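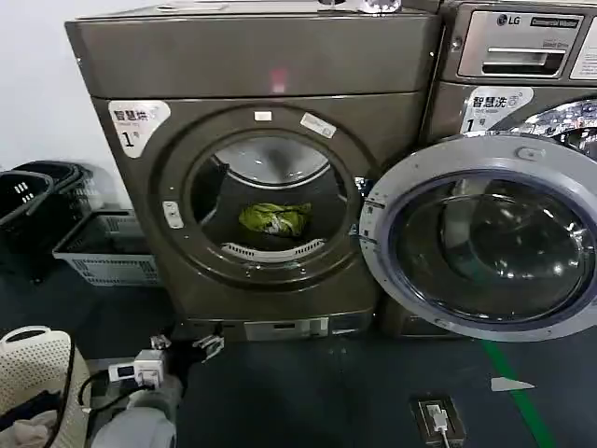

## 4. What the training logs told us

**Figure 2.** A front-loading dryer with something green in the drum, next to an LG commercial washer. Laundry comes up in Section 4.3.

### 4.1 Reading the entries

I should say first that I love training logs, and I've kept one myself since high school, so I went into this part of the study with a soft spot for the material. We had 3262 entries to get through, all handwritten or typed by club runners during their winter block, and I read every one of them at least once. Grażyna Zawadzka read them too, separately, with her own set of colored tabs, and then we sat down and argued about the ones we'd coded differently.

The arguments were mostly over skipped runs. If a runner wrote "didn't fancy it," is that tiredness or is it mood? I had been putting those under tiredness and Grażyna had been putting them under mood, and neither of us had a good reason (we both just did what felt natural on the first afternoon). We ended up making a third pile called "no reason given" and moving them all there. It makes the tiredness numbers look smaller than they did in our conference talk, so if you saw the talk, please use this version.

### 4.2 Skipped runs and shortened runs

The thing that surprised me most is how differently people treat these two. A skipped run gets a note, sometimes a long one. A shortened run often gets nothing at all! You only spot it by checking the distance against the plan. On the track nights the plan called for repeats of 2000 meters, and there were plenty of entries where the last repeat had quietly disappeared, with a cheerful line underneath about how good the legs felt.

I don't think people were fooling themselves, exactly. When we asked about it in the follow-up interviews, several runners said that turning up was the part they counted. Sharon Kaijage, who coached two of the Hollenstein groups and did a share of the interviews, had been telling her runners something close to that for years, so we can't rule out that we were hearing her own advice come back at us. For the Grada groups, where she didn't coach, the answers were more mixed. Some runners there were quite cross with themselves over a missed repeat and wrote it down in capitals.

Weather was blamed less than I expected. Ice was, yes, and wind along the canal path, but plain rain hardly shows up as a reason to stay home. Dark evenings show up a lot, and usually with some detail about the route: which stretch has no lamps, where the dog walkers are, which gate gets locked early.

### 4.3 Small household stuff

We had no code for chores when we started. Sławomir Wieczorek suggested adding one after a pilot round, and I'm glad he did, even though it made a mess of our spreadsheet for a week. Under that code went cooking, school pickups, shopping and laundry. Laundry was mentioned mainly by people who ran in the morning and again the next evening, with one good pair of tights to their name. One runner moved her long run by a day over it and then kept it there for the rest of the block, and she liked the new day better.

I'd be careful about making much of this. People write down what's in front of them, and a runner who grumbles about tights on the page may have skipped the session for another reason entirely. Still, the chores entries cluster in the middle weeks, just when the weekly distance goes up, and Grażyna and I both noticed that before we'd looked at any counts.

### 4.4 How the logs line up with the survey

The survey went to 515 runners, and only part of that group also kept a log, so the overlap is thinner than I'd like. Where we do have both, the survey answers are tidier. Injury and work come out on top, and the chores more or less vanish. Bogdan Kozłowski thinks that's down to our list of tick boxes, which put injury first, and he may well be right. We shuffle the order in the second wave.

The 80 interviews sit somewhere in between. People started with injury or work, and then, ten minutes in, out came the locked gate and the tights. I've kept the interview results apart from the log results in the next section, where Damian Kołodziej's pacing data comes in as well.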